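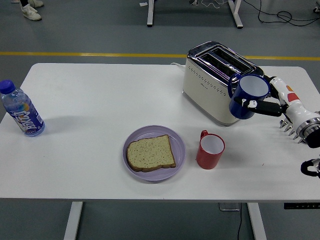

The two-slot toaster and other breakfast news

January
by Sreekumar Thevar

I have been meaning to write about breakfast for ages, mostly because it's the one meal I have opinions on, and a plain slice of whole-grain bread on a purple plate has pushed me into finally doing it.

Let's start with the bread. I like a loaf with small seeds in it, the kind that get stuck in your teeth until lunch. My regular one comes from a little bakery on Van Dusen, and I buy two at a time and slice and freeze the second (wax paper between the slices, or you'll be chiseling). My sister says frozen bread is sad bread. My sister is wrong! It goes straight from the freezer to the toaster and comes out better than fresh, I swear.

Now, toasters. I had a four-slot one for years and I never once used all four slots. It took up half the counter in our old place in Oltville and it browned one side only, so you had to flip everything halfway through. When it died I went the other direction completely and got a small cream two-slot with a shiny chrome top. I'm very fond of the cream and chrome look, and those little perforated dots on the front do it for me too. It feels like something from a diner. Crumbs show up on the chrome the second you look away, so keep a dry cloth handy. Unplug it first, please.

Plates! I used to think toast should be on white. Then I picked up a lavender one with a raised rim, and now I won't go back. The rim is the whole thing - crumbs stay put and the brown crust looks great against the purple. White plates on a white table just disappear.

Mugs are where I get fussy. I like them colored on the outside and white on the inside, so you can see how strong your tea is. Red and dark blue is a good pair, and they solve the whose-is-whose problem in a two-person house without anyone having to write their name on tape. We had an identical gray set before this and I drank my husband's cold coffee more times than I want to say. Red is mine.

And water. I know, I know, but I'm trying to have some before the tea this year, so a bottle goes on the table when the plates do. Most mornings I get halfway.

Somebody asked in the comments last time what I put on top. Salted butter, always, right out to the edges. After that it depends - marmalade if I'm up by seven, peanut butter if I've got a long morning, and a sliced tomato with too much pepper in the summer. I have a fig jam waiting in the cupboard that I haven't opened yet, so that's tomorrow.

Contact | © Sreekumar Thevar | Back to top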